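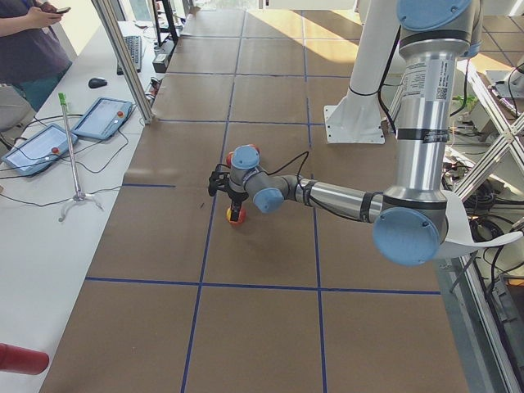
Drarero apple storage trial, progress report to the fund
21 November 2020

Short one this time, the storage log has eaten most of the week. Main points first and then the details for anyone who wants them.

The sorting room at Dokham is in use. Long table papered over in brown and taped off in blue, big squares, so a lot can sit in its own square and not wander into the next one. Paper gets changed between varieties. Tape goes back down on the same lines, pencil ticks underneath to find them again. It sounds fussy but we lost two lots in September to plain mixing up and I don't want to do that again.

Fruit in storage: 48 lots, all the red and yellow ones from the lower rows. Green varieties not started. They were in the plan for this period and they have slipped, see below. 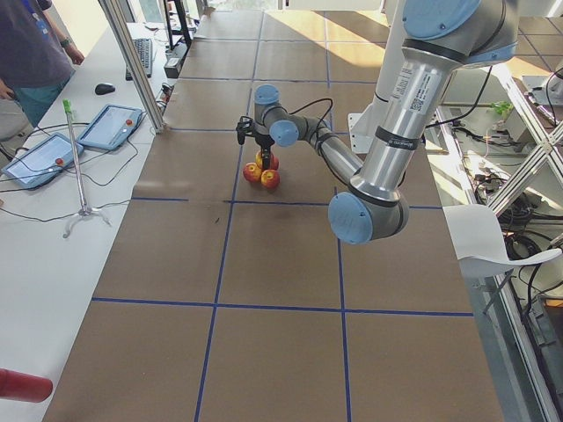 R. Halvorsen

Handling. We settled on threes. Three apples from a lot, set down touching, looked over, back in the crate. Singles roll. Bigger groups hide whatever is in the middle and then you have to move everything to see it. Threes stay put well enough and you can get at each one. Skin marks, stem end, soft spots, in that order, then on to the next lot. The old sheet had stem end last and people were forgetting it, so the sheet was redone.

Light is still a problem. Window end of the table gets full sun and the colors read different there than they do at the near end. A yellow patch in the sun looks like nothing at all. For now anything doubtful is carried over to the long white desk and looked at a second time, which is slow. Blinds were priced, 102 for the plain ones with fitting. I would like to take this out of the small equipment line if you agree - there is enough left in it.

Losses so far. 9 lots pulled early, mostly softening near the stem, one with bruising that I think was there from picking and missed at intake. The rest are holding. I am not drawing anything from that yet, the cool room was running warm for part of the period and the numbers from those days need to be looked at seperately.

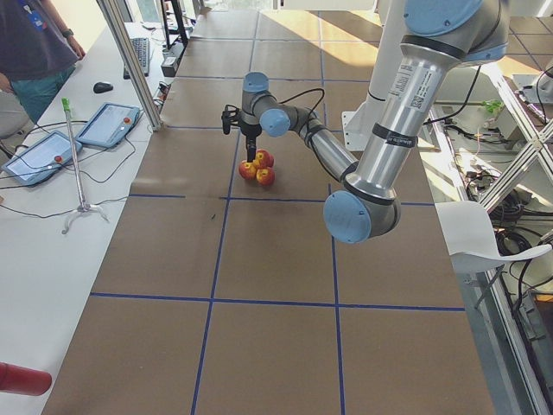 Lallberg: we'd rather you kept the bruised lot in than threw it out of the figures, half of what we pick has a knock on it somewhere and that is what the shops see. Also please check small fruit against small fruit, ours run small up here and it makes the softening look worse than it is.

Fair on both. The bruised lot is back in, marked with a B on the sheet so it can be taken out again by anyone who wants the clean version. Size matching is harder, we did not record size at intake for the first crates. Will do it from now on, and will go back and size what is still in storage. The pulled lots are gone so there is nothing to be done about those.

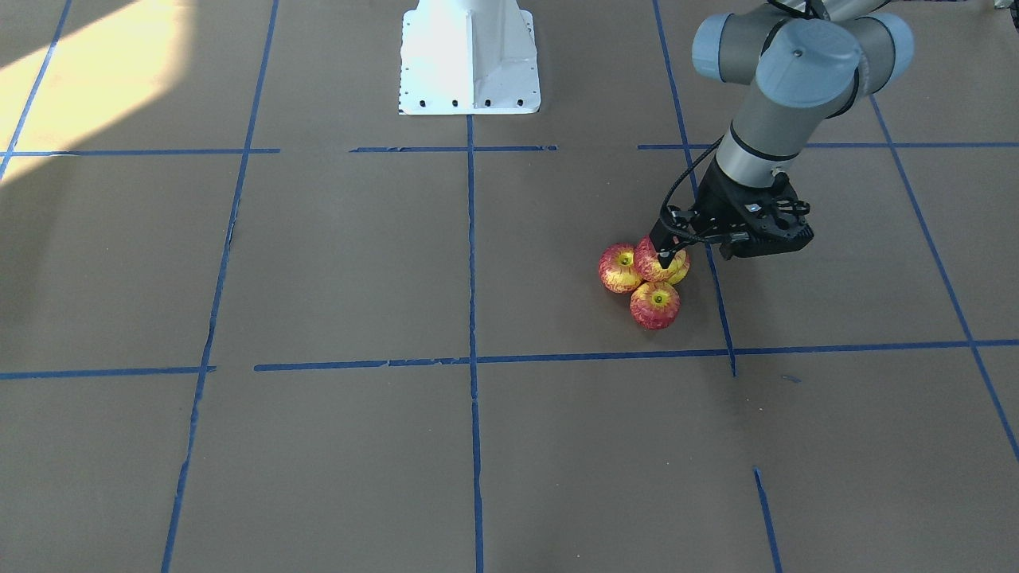

Sizing is going to be a ring gauge, the cheap sort, one reading per apple at the widest part. Adds a bit to each lot. Worth it I think, and it means the green varieties can start with a proper record and not a patched one.

Green varieties: 13 lots promised, crates are ready, labels are ready, waiting on the cool room repair. If the part comes they go in straight away. If it doesnt I will write again before the next payment date and we can talk about moving that piece of the budget.

Spending is under on travel, over on paper and tape, otherwise on plan. Receipts to follow in a separate mail.

Still needed from you
- yes or no on the blinds
- whether the sizing counts as a change to the plan or not
- the new report form, the link in the last letter goes nowhere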